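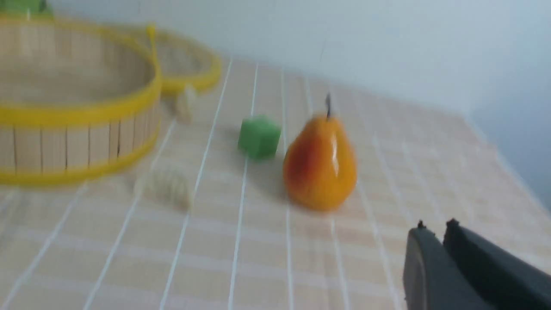

Baskets with yellow rims on a checkered cloth.

I've run the Grakix dumpling nights for 3 years, and I'm so happy to say we're moving to a bigger kitchen!

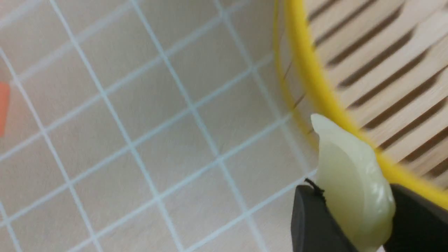
TRANECK, September — Grakix opens its new room on Dimitrov Street this month, with 27 seats and a long counter — finally!

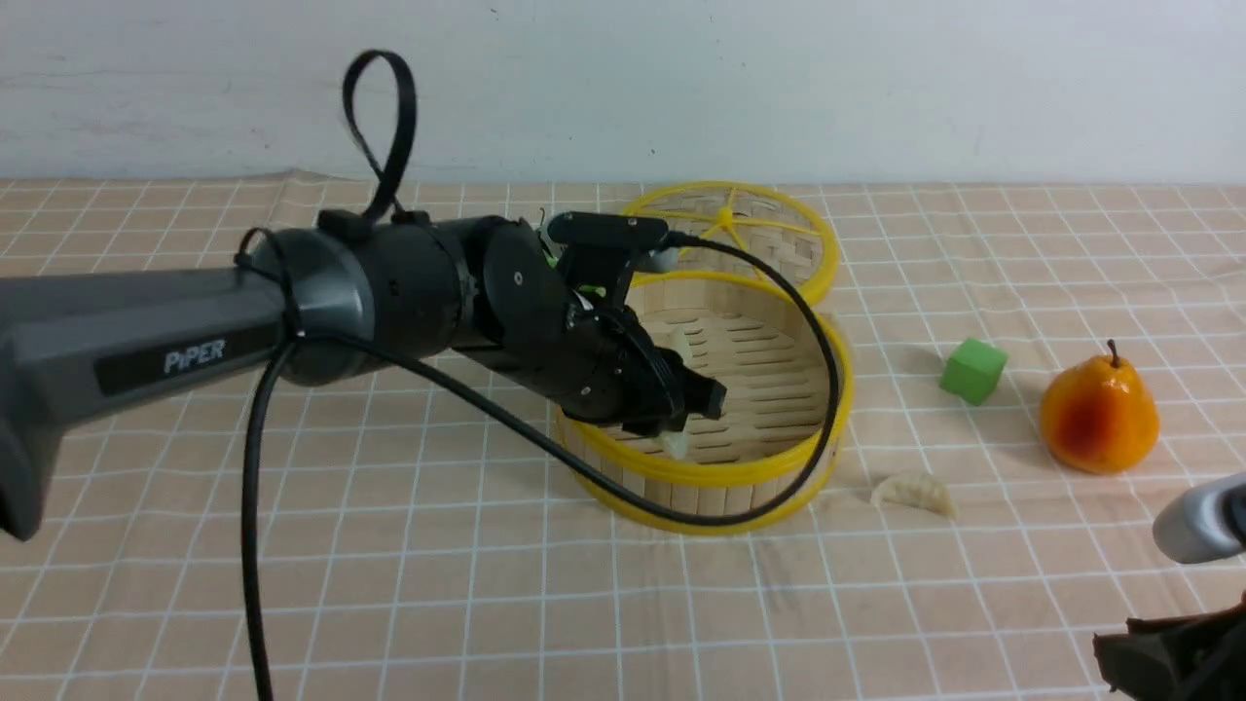

Classes start at 6 p.m. and run two hours. You'll fold pork or cabbage dumplings, then eat the lot.
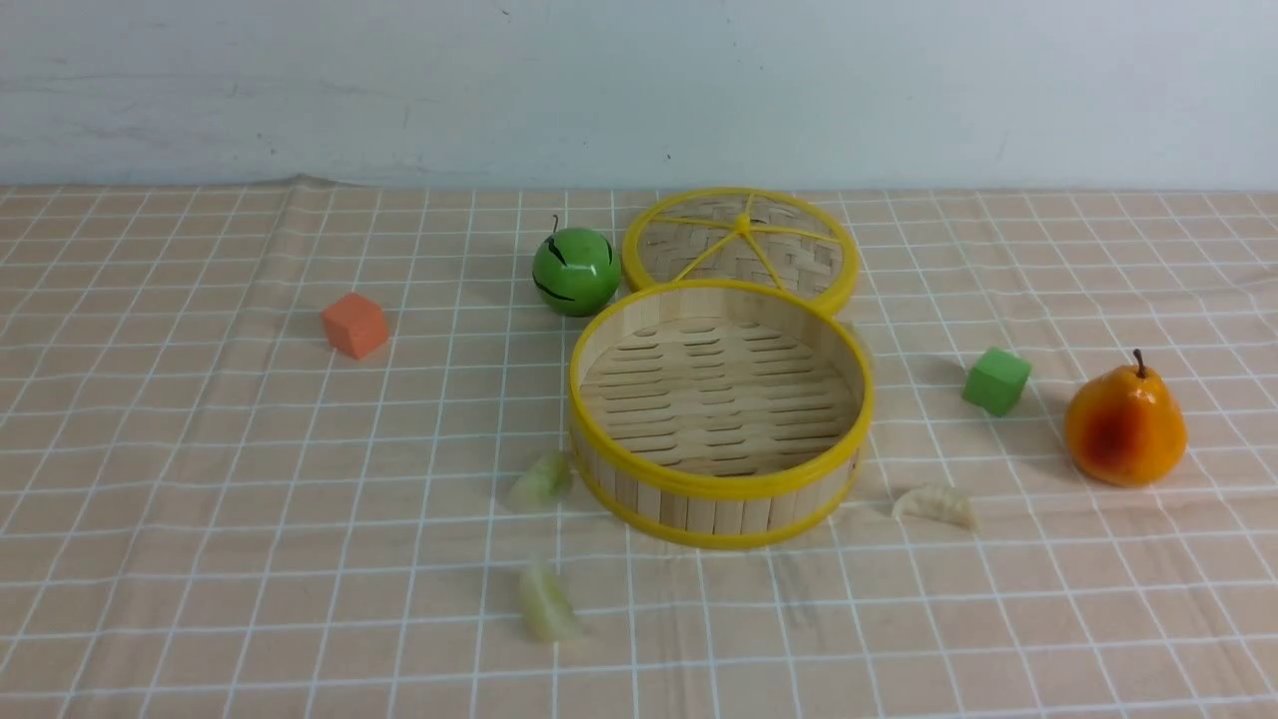 Flour comes from Drandis, same as always. To book, call the kitchen and ask for extension 3628.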